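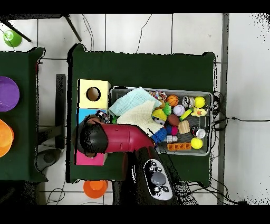
Can the subtitle screen at the Karaki be read from the back of the balcony? From the center seats it can, with the house lights fully down, but the last two rows on the left side lose the bottom line behind the rail.

Oct 9, 2019. Subtitle screen, Karaki theater, second fitting.

Went over with Jawad after lunch and hung the screen on the new brackets above the arch. The old brackets put it too far forward and it threw a shadow on the painted border. Now it sits back by a hand's width and the border is clear. The two bolts on the left go into old timber. They held, but I want longer ones before opening.

The house has 786 seats and we did not sit in all of them. We took the ends and the middle of every second row, both levels. Stalls are fine everywhere except the front row, where you have to tip your head back too far to read and watch the singer at the same time. I don't see a fix for that short of a second small screen at the side. Jad says the box office could mark those seats on the plan, and the Flilonton people already do this at their place.

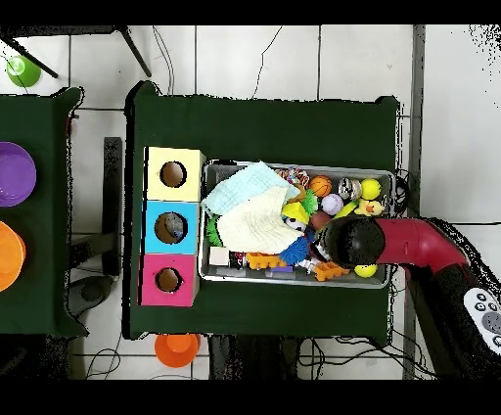
The balcony is harder. The rail was raised in the last repair and the drawings we have still show the old height. Measured it again and wrote the new figure on the drawing in red. If the screen goes up any further it runs into the plaster, so it has to be the text that moves. Tried pushing both lines up within the screen area. Better, but then the top line sits close to the edge and looks cramped.

Text: white on black is too bright in the quiet scenes. Dropped it to a light gray and it was easier on the eyes from every seat we tried. The plain typeface wins over the one in the program booklet. The booklet one has thin strokes that vanish past the middle of the stalls.

Cue list for the full opera is 1,627 lines. Ran the first 200 by hand from the booth with the rehearsal recording. Timing problems, all in the long sung passages where the singer holds a word and the English has already finished. Bit-na wants the line to stay up until the drum comes in. I left it that way for now in act one only. In the spoken comic parts the lines come too fast and 40 of them need cutting down. She is taking those home.

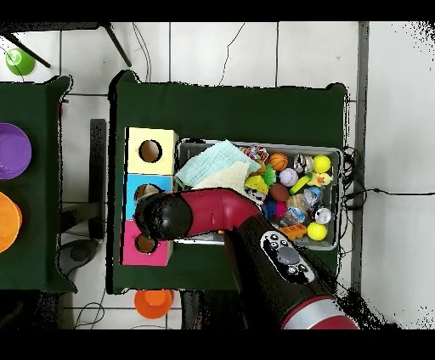

Tray and boxes on the green table.

Projector: the Udard unit is quieter than the old one but its fan still carries to the last row of the balcony when the stage is silent. Put felt under the feet, which took out the rattle and left the hum. Imad is asking Rumwood for a price on a vented hood. The booth door has to stay shut during the show whatever we do about the fan.

Power for the screen lights comes off the same circuit as the music stands. Move it. 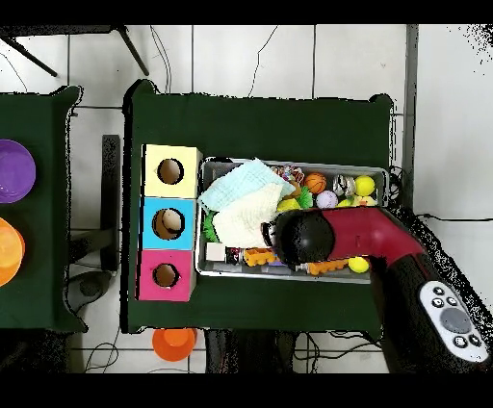

Najwa Tannous read the above and would rather lose a few words per line than move the text up, as people in the balcony came to see the costumes and one short line is enough for them to follow the story. She also asks that we check the side seats again with someone sitting in front.

Fair point on the side seats, our rows were empty. Will do it at the next open rehearsal.

To bring next time: longer bolts, the red-marked drawing, spare felt, extension lead for the new circuit. Jawad has the booth key.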